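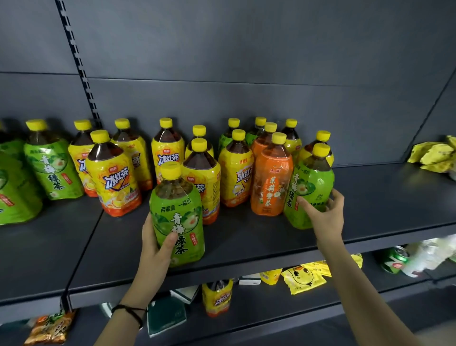 How many episodes of shelf tidying do we need before it makes sense to train on them?

For the drinks task we went with 600 usable episodes as the first stopping point. Usable means it passed review, so plan on recording a good many more than that. You can train on fewer if you only want to check that the pipeline runs end to end, but please don't judge the policy by it.

Ticket: Drinks shelf episodes, label field wrong after upload
Project: Bekdale
Site: Rosadton store
Opened by: Dorothy Ackroyd
Status: Closed, one follow-up left open

What I reported

Hello all, and sorry in advance for the length of this, I wanted to get everything down while it was fresh in my mind. We finished the July upload from Rosadton and the counter in Ondel showed 2,474 episodes, which matched my own sheet to the last one, so I went off to lunch quite pleased with myself. When I came back and opened the review queue, 488 of them had the same object name in the "item handled" field. Every one said green plum tea. Now, we do handle a lot of green plum tea in that store, but we don't handle it 488 times in a row!

I played back a handful to be sure I wasn't imagining it. In plenty of them the bottle being picked up was a yellow one, or one of the orange jasmine honey teas, and the label still said green plum. The video and the hand tracks looked fine to me. It was only the text.

First things I tried

Restarted Morris (our labeling tool, for anyone new on the thread) and reloaded the batch. Same result.

Cleared the local cache and pulled the batch down again. Same result, and it took most of the afternoon.

Checked whether somebody had set a default item name in the session form. The box was empty, so that wasn't it.

Relabeled one episode by hand and saved it. It held after a refresh, which cheered me up a bit, because it meant the field could at least be written to.

What we found

The labeler picks its item name from whichever bottle the hands are nearest to at the start of the reach. That works nicely when one hand goes in alone. Our people often use two, one to hold a bottle and the other resting on the neighbor, and then Morris has two candidates to pick from. It was choosing the right hand every time, regardless of which hand had the grip. In the frame I attached, the left hand has the rock sugar snow pear and the fingertips of the right are on a green plum tea, and you can guess what Morris called it.

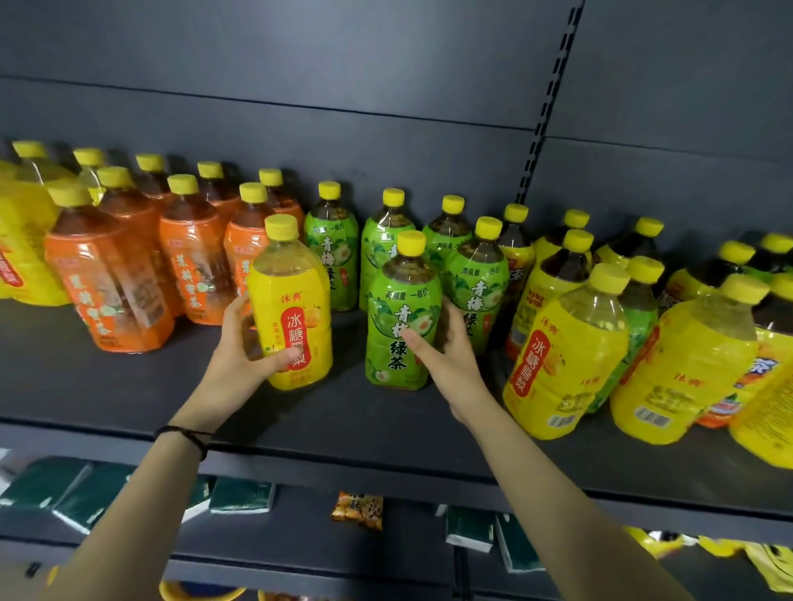
The fix

1. In the Morris settings, open the hand rules and change "preferred hand" from right to "gripping hand". If both hands are gripping, it now leaves the field blank and sends the episode to review, and I'd much prefer a blank to a wrong answer.

2. Rerun labeling on the affected batch only. Please don't rerun the whole set, or you'll write over corrections people have already made by hand.

3. Filter for two-handed episodes. There were 863 in the July upload, including plenty that were never in the bad group, and I went through all of them with a large pot of coffee.

4. Export again and compare the item names against the session sheet before you tell the training folks it's ready. I forgot this the first time and had to send a rather sheepish message.

Notes for the next session

Please keep working the way you naturally would. I had a couple of kind people offer to keep one hand behind their back, and I'm grateful, but we want the two-handed reaches in the data. Steadying a neighbor is a perfectly good thing for the model to learn on a crowded shelf.

It does help if you say the name of the drink out loud as you take hold of it. The reviewers can hear it, and some of these labels are hard to read once your fingers are wrapped around them.

Still open

Bottles that carry the same offer line across the top of the label still get mixed up now and then when the larger name is covered. I've left those marked "unsure" and opened a separate ticket for it. If you run into one, add the episode number there and I'll pick it up in the morning.

Thank you to everyone who checked their sheets against mine. Closing this one.

Dorothy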